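Saturday, late

Finally went to the open day at the robotics workshop in Dirnthorpe, and I'm still buzzing! I only meant to stay an hour and ended up taking the last bus home with a tote bag full of leaflets and no dinner in me.

The building is the old Porkum bakery. Downstairs was mostly posters and a video on a loop, so I went straight up to the tables. There were two arms going, and I skipped the big one because the line was down the stairs. The small one was doing dishes. Well, handling dishes - nothing got washed. I got a stool right by the screen that shows what the wrist camera sees, and that was the best seat in the place.

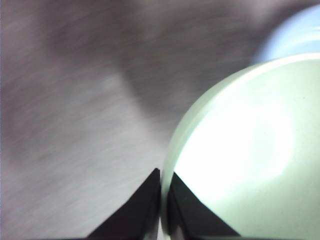 I kept thinking about how I grab a bowl out of the cupboard half asleep and never once plan it. A round side gives you so little to hold on to, and you have to choose where the fingers go before you get there. The woman running the table told us they had logged 2000 tries since May, good and bad, and they keep the bad ones too. I loved that. She let us ask anything. A kid in a dinosaur sweater wanted to know if it could do spaghetti (not yet).

They call the project Paiva and the software part is Sadex, or maybe it's the other way around, I wrote both on my hand and then washed it. I asked if the shallow dishes were harder than the deep ones and got a really long answer with a lot of pointing, most of which I followed. Wide and low means you have to come in at the rim and there isn't much room under it. I want to read more about that.
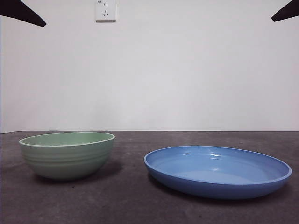
The green bowl and the blue dish, with the fingertips up top.

Had a terrible coffee at 2 and went back up for another look. There's an evening class, 16 places, and I put my name down before I could talk myself out of it - you get to drive the arm yourself! Need to check whether it clashes with choir. Also must give back the pen I walked off with.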